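Blog > Paper & Ink > Grumbles

Do you really need a 165 dollar die cutter?

2005-03-09

I have been making cards for long enough to be suspicious of anything sold with the word "effortless" on the box. So when the Skollidon showed up in every craft store flyer this winter, I rolled my eyes and kept cutting with scissors like a cave woman.

Then Corrigan Crafts let customers try one for an afternoon, and I went, mostly so I could complain properly.

It does cut. I'll give it that. Plain cardstock came out clean, and the scalloped circle was nicer than anything I can do by hand. But the dies are sold separately, and the starter pack is a butterfly, a baby carriage and a font I wouldn't put on a yard sale sign. The good alphabet is another 50 dollars. By the time you have one you'd want to use, you could have bought a whole lot of paper.

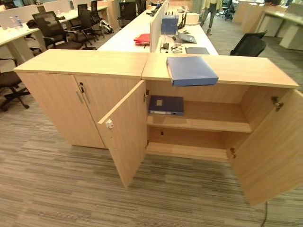 And I do mean a lot of paper. My last order from Drolwood was 113 sheets, on sale, and I'm still working through it. The pale blue has a nice tooth to it and takes chalk well. The red bleeds if you so much as look at it with a damp brush, so don't use it for anything with watercolor. I wrote to them about that and got a coupon back, which wasn't what I asked.

The other thing that bugs me is the claim that the blade is good for 3,000 cuts. Cuts of what? Tissue? The store's machine was already chewing the corners on textured stock, and the lady at the counter told me it "just needed warming up." Hmm.

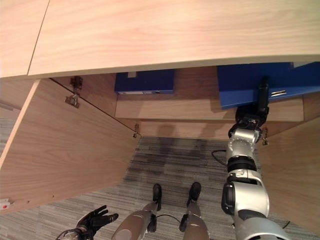
Light wood, door open.

Several of you have asked about the Brarkura embossing powder too. I tried the clear and the gold. The clear is fine, same as the cheap jar as far as I can tell. The gold went on gritty and left specks all over my Easter cards, even with the anti-static bag. Maybe I got a bad jar. I'm not buying a second one to find out.

So no, I didn't bring the cutter home. If you make fifty matching invitations a month, maybe your math is different from mine. I make a few birthday cards and one big batch in March, and my old paper punch still works if I lean on it. 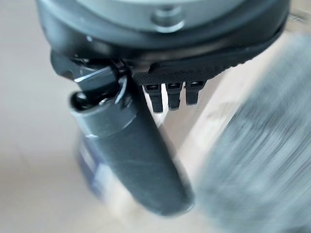
Close up, with the black textured pad.

Next time: glue dots, and why I don't trust them either.

7 comments | 2 shares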